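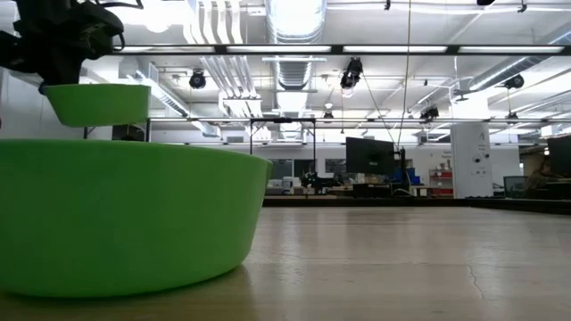

# Cruise lines should stay longer in small ports

I have taken four cruises with Mirolis, and the stop I remember best was the longest one. The ship docked at Zein before breakfast and left at 10 at night. We had time to walk up to the old fort, eat a slow lunch and sit by the water until dark. Most stops on the same trip gave us five hours, and two of those went to getting off the ship and back on again.

The lines keep adding ports because a long list looks good in a brochure. Tredero now sells a week with six stops. I understand the appeal, and I have booked trips that way myself. But a port you see for an afternoon is mostly a parking lot, a shuttle bus and a row of shops near the gate.

Short calls are hard on the towns too. When a ship with 3000 passengers lets everyone off at nine and wants them back by two, the whole crowd lands on the same few streets at once. Restaurants that open for dinner get nothing from it. A late departure spreads people out, and some of them will come back to town for an evening meal.

There are costs. Dock fees go up with the hours, and the onboard casino and shops stay closed in many ports. I would pay for the difference. My last August sailing cost 686 dollars before drinks and tips, and I would have paid more for one fewer stop and two late nights ashore.

Plirko, a much smaller line, already runs a few sailings like this – four ports in eight days, with one overnight stay. They are worth a look. The bigger lines could try it on a single ship for one season and see how the cabins sell.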